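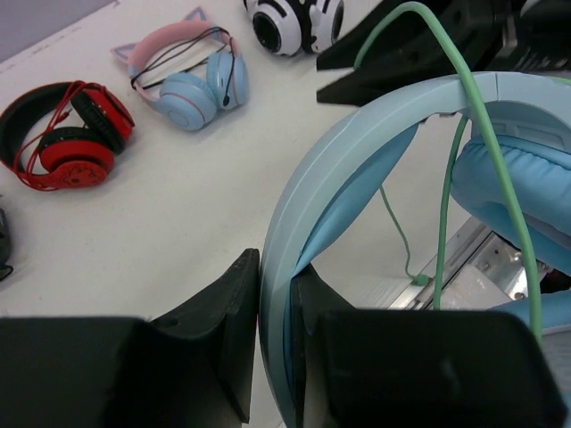
**Štefanec Opens Budget Planning Program for Robot Arms in Small Return Centers**

VORKPORT, March. Štefanec, a company for the sorting and repair of consumer electronics, today announced a planning program for small return centers which want to buy their first robot arm. The program starts at the Vorkport site and will accept 13 companies in the first round.

Many small centers receive an offer for the arm only. The costs of grippers, mounting, spare fingers and staff training come later, and the budget for the year is already closed. In the new program, each company receives one cost sheet with all these items, for the full life of the equipment.

The participants can also bring their own products to Vorkport and try them before they sign any order. Headphones are the first product group. They have soft cushions, curved headbands and cables, and these parts have a strong influence on the choice of gripper.

"We made our own first purchase too quickly," said Alžběta Štefanec, founder of the company. "We paid for the arm and after this we had no money for the second set of fingers. I would like that other companies plan these things together."

The fee is $3000 per company and includes 100 hours of testing time. The planning software is supplied by Jovus. A second site, in Zalville, is planned if the first round is fully booked.

Applications are accepted until the end of May at the Vorkport office, room 406.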